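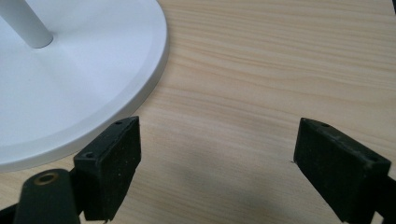
Flora Urquhart stood at the edge of the pool in Elell and listened to the music before hers. It was the duet from Tromari, all drums. The two girls threw their arms up together and the people in the stands clapped with them.

"Don't look at them," said Kwon.

"I am looking at the water."

"The water is also theirs until they finish."

She turned her back then. Her nose clip hung on its string and she pressed it between two fingers, open and closed. In October she had swum this same solo in Grokora and lost the count after the second lift. For four beats she was under the water with no idea of where the music had gone. She finished seventh. On the bus home Kwon gave her half of his sandwich and spoke only of the traffic.

After that he made her swim with the speaker switched off. There were mornings when she did the routine 7 times in silence, 30 meters across the deep end and back, and he walked along the side and did not help her.

The drums stopped. The girls climbed out, breathing hard, and one of them smiled at Flora as she passed. Flora smiled too, but late, when the girl was already gone.

They called her name and said it wrong. There were 600 seats in the hall and she did not search for her mother in any of them. She walked out, took her position and put on the clip.

The piano began. She went in on the third note, as always, and under the surface it was very quiet - quieter than the mornings. One, two, three, four. She opened her eyes, found the black line on the bottom, and began to turn.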